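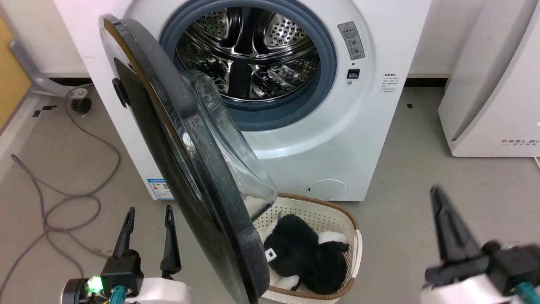
Washing Soft Toys: What I Will and Won't Believe

Every October the secondhand table at the Kosbridge school fair fills up with plush animals, and every October I end up with a bag of them to clean before anyone's child puts one in its mouth. I have read a lot of advice on how to do this. Most of it was written by people who want to sell me a mesh bag.

So I have doubts, and this gallery is where I keep them. There is one picture in it so far, at the top of the page. The notes that go with it got longer than a line or two. More pictures when the next bag shows up.

The black-and-white one
Dog or cat, I am not going to argue about it. Mostly black fuzzy fur, white on the chest, paws and back, sitting in the cream basket in front of the washer. The usual warning with a two-color toy is that the dark will run into the light and you'll have a gray animal. I've been told this as a certainty by people who have never once seen it happen. I still go with cold water, so make of that what you like.

The tag
A little white one on the side. Tags on toys say "surface wash only" so often that I've stopped taking it as information. I suspect it's there to cover the manufacturer. If a toy has a battery box or a music button, I obey. If it's stuffing and fur all the way through, I take my chances. Sumaiya Marikar, who runs the fair table with me, obeys every tag and spends whole evenings with a damp cloth. Her toys look fine. So do mine.

The drum
Stainless steel, full of small holes, with raised paddles to throw things around. People worry about the paddles. A stuffed animal on its own does thump, and I'd put a couple of towels in with it, but I have yet to see a seam split that wasn't already going. Check the seams first. Two minutes with a needle.

The gasket
Blue-gray rubber, all the way around the opening. I run a dry cloth through the fold before and after, since plush sheds and the fluff likes to sit down in there. There are sprays for this. Skotier makes one, Keane makes one, and I couldn't tell either from a cloth with a bit of vinegar on it.

The door
A few smudges on the glass. I've seen whole articles about polishing a washer door and I remain unmoved.

The round cover at the bottom right
That's the filter, and it's the one piece of nagging I agree with. Toys lose eyes, beads, ribbon, bits of fluff. Put a shallow tray down before you open it, and a towel under the tray.

The basket
Cream plastic lattice with a brown woven rim. A neighbor swears by the Skosanwood kind with a cloth liner for anything soft. I don't see what the liner does except give you one more thing to wash. Open sides let the air through, and for stuffed things that matters to me more than looks.

Spin speed
The one everybody fights about. I use the lowest the machine offers and then leave the toy by a window for 2 days, turning it when I remember. "Dry in an hour," says the back of one packet I own. I'd like to meet the toy.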